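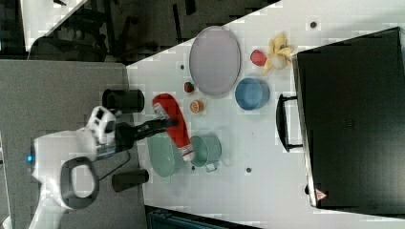
Robot club news, June 2023

We've finally moved on from blocks to kitchen stuff, and I'm having way too much fun! The Pornton kids spent the last 4 sessions teaching the arm to pick up a bottle that's lying on its side (harder than it sounds – it wants to roll). Next up is fruit, and the banana has everybody nervous.

We've logged 413 tries so far, all saved in our Drorkidex folder if you want to look through them. The Cavham team visits after break, so please bring snacks, and sign the lab form before you come in!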